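Keeping a two-armed cell alive at Rakby

Morning check starts before the lights are fully up. Coffee, clipboard, e-stop. Then the fingers.

The cell at Rakby is a two-armed bench setup, run for Zandholm, and its whole job lately is handling laptop bags. Soft goods. Zippers, flaps, handles, everything that sags when you pick it up. Hard on software, harder on the hardware. The crew here looks after it the way some people look after an old motorcycle.

Pads first. The knurling fills up with lint from the fabric, and a linty pad slips. Nylon brush, 30 strokes a side, blow it out, never solvent. Someone used solvent once. It was a long week.

Then cables. Every wrist drags one, and they chafe where the arm folds tightest, so each gets run thru the fingers by hand from connector to elbow. Log is up to entry 117 now, most of them one word: "fine".

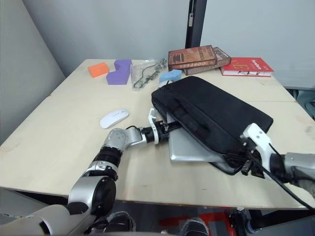
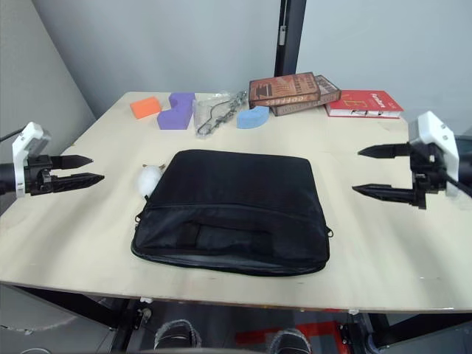
Laptop bag on the bench, both arms in reach. 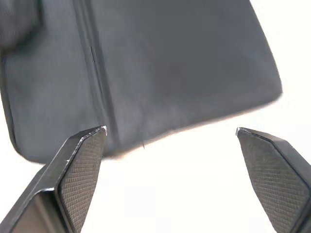 Homing comes after that. Both arms out to the marks, both back, and you listen. A healthy joint hums. A dry one ticks, and a tick at the elbow means the cover comes off and lunch moves. The last bad one took 3 tries to seat, mostly down to a washer that looked right and wasn't.

Wrist lenses get a dry cloth. Then calibration, 20 minutes if the lighting behaves, which in November it does not. Low sun comes in the side door and washes out the bench. They hang a blanket. There is money for a proper blind, supposedly.

Spares are the sore point. Finger sets come from Vullomum, packed beautifully, always late. The sister cell at Te Moana has started keeping a double set and Rakby wants to do the same, only the drawer is full of old pads that no one will throw out. Might be good for one more run, goes the thinking.

Last thing at night, arms parked low, brakes on, power off at the wall. Then the log again. Date, initials, one word. Tonight's is "ticking", with a line under it, so the elbow cover comes off frist thing tomorrow.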